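Notebook, November
Bench 2, soft goods
Subject: Tendau hand-held gripper kit, loaner review, second entry

Picked up again after lunch with the kit fully unpacked. First entry was mostly about getting the software installed, so it was a bit grumpy. This one won't be! I got to use the thing properly and I like it a lot.

What's in the loan

Two hand-held grippers, spare finger pads, a mount for each camera, a charger, and a year of access to Sonuvar, the Tendau software that turns recordings into gripper paths. The printed guide is short and good. The spare pads come in two hardnesses, not labeled, so I put a dot of paint pen on the softer ones. Please keep the dots facing out if you swap them.

The loan runs 30 days. After that we buy or send it back. The Kettunen set we tried in spring is still the one to compare against, and my notes on that are in the blue binder (the pages on calibration are out of order, sorry).

Setup

Calibration took 9 minutes from cold, including finding the right cable. With the Kettunen I never got it under half an hour. You open and close the jaws a few times, wave the tool slowly past the printed board, wait for the tone, done. Sonuvar complained once that the board was too shiny under the bench lamp. Turned the lamp away and it went through.

One gotcha: the tool has to be on before the software starts. If you do it the other way it shows up in the list but records nothing, and the file looks normal until you open it. Lost my first take to that.

Feel in the hand

The trigger is lovely. Light at the start, firmer as the pads meet, so you can tell with your finger when you've got one layer of cloth and when you've got two. I kept grabbing things just to feel it. The grip body is a touch fat for small hands and the strap could use one more hole. Balance is forward, you notice it after an hour or so, and I'd want a wrist rest for long sessions.

Why fabric

Anybody's gripper can pick up a block. The job we have quoted for Ginar is cloth, all cloth, and cloth is where the Kettunen pads let us down. They slid on fleece and chewed up the thin knits. So fabric is the whole test as far as I'm concerned, and the Tendau pads have a good rubbery bite without being sharp at the edges.

Things to try, in the order I'm doing them:

1. Flat pinch. One layer, middle of the cloth, pull straight up. The hard pads want a little push down first. The soft ones just take it, which made me laugh out loud the first time.

2. Edge pick. Come in low along the hem with the jaws barely open. Go slow! The tracking is happy at any speed I can manage but my own aim isn't.

3. Fold and handover. Bring a fuzzy, felt-like piece up into a fold, hold the far end by hand, and bring the tips in under the low point of the fold. Keep the pads only slightly apart on the approach or they bunch the cloth before you've closed. I'm using the dark reddish-brown piece over the plaid cover, good contrast for checking the path afterward.

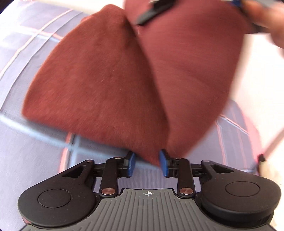
4. Two-handed fold. Both tools, corners to corners. Haven't started it yet, the second unit is on the charger. I want to see whether Sonuvar keeps left and right straight when the tools cross.

5. Long run. 100 picks in one sitting, same cloth, same pads, logging misses by hand in the back of this book. Planning to do this with the soft pads and again with the hard ones.

Gripes so far

Export is slow. The progress bar sits near the end long enough that I went and made coffee. File names are a string of letters, and you can't rename inside the program. The carry case has foam cut for everything except the charger.

For whoever has the bench next

Soft pads are on unit A. Leave the lamp turned away. Don't update Sonuvar, version 3 is out but I want the whole review done on one version. I've emailed Tendau to ask what replacement pads cost in bulk and whether the strap comes in a longer size, and I'll paste the reply in here when it comes.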